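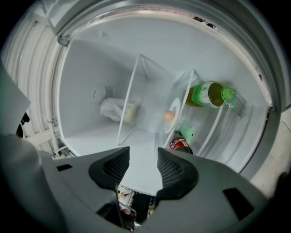
Several readers wrote in after last month's issue, and one of them wondered whether the mesh pads on the hand grippers really need changing as often as we say, or whether a good wipe would do. A wipe will carry you a fair way, bless it, but we still swap the pads on each Varnis gripper every 3000 grasps, and we look them over every morning before the fridge work starts.
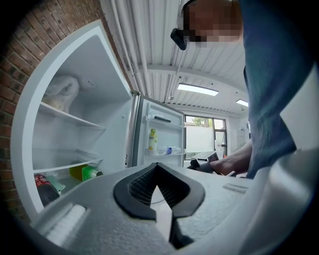
The swap itself takes 15 minutes if you have your small screwdriver handy — mine never is. Do both fingers together, even if one pad still looks lovely, and press each new one down from the middle outward. Then leave the gripper alone for 24 hours (I know, I know!) so the glue can set, and open and close it a few times before you go anywhere near a bottle or an egg. New pads are in the drawer under the bench, and please write the swap in the log.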